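Home | Reviews | Guides | Forum | Search

Otico 2.1 grasp planner, tested on mixed parts
By Roksolana Onyshchenko, September 2021

Otico takes pictures from a fixed camera and from one at the wrist, picks a grasp and sends the path to the arm controller. We used it for kitting on a two-arm cell. Setup took an afternoon, most of it spent on camera calibration. 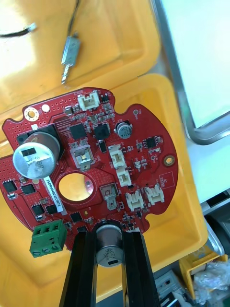 Grasp scoring is the best part of the package. It ranks candidates by clear space for the fingers, and you can mark keep-out areas on a part. Our round boards needed plenty of those. The big silver capacitor on the left and the green screw terminal at the lower left both look like handy edges to a planner. With areas drawn round them, Otico placed 210 of 225 board picks without help.

Two-arm planning is weaker. Each arm gets a zone, and where zones overlap one arm waits. With four yellow bins round a steel tray, the zones are easy enough to draw. 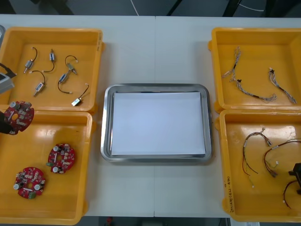
Path checking treats every part as a solid lump. That suits the boards, and the lift over the rim between the two left-hand bins is planned with sensible clearance. It doesn't suit the harnesses in the right-hand bins, where a long loop can trail well beyond the spot the planner thinks it has picked. Ravn, which we used before, has a cable setting. Otico has none.

Small parts with leads fall in between. The body is found well, but the wires are ignored, so check the preview for crossed leads before you run. Planning took 55 ms a pick on our machine.
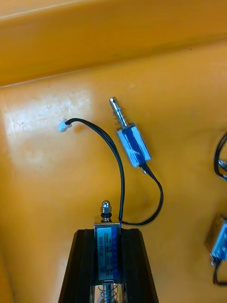 Verdict

Good for rigid parts, and the log viewer is clear. Wait for the January release if you handle mostly cable. Score: 16 out of 20.

Comments (2)

Svyatoslav Stelmakh: Does it keep the keep-out areas if you swap the camera? Clikilier lost ours every time.

Roksolana Onyshchenko: Yes, they're saved with the part file. You do have to calibrate again.

Contact | © 2021 Standby | Back to top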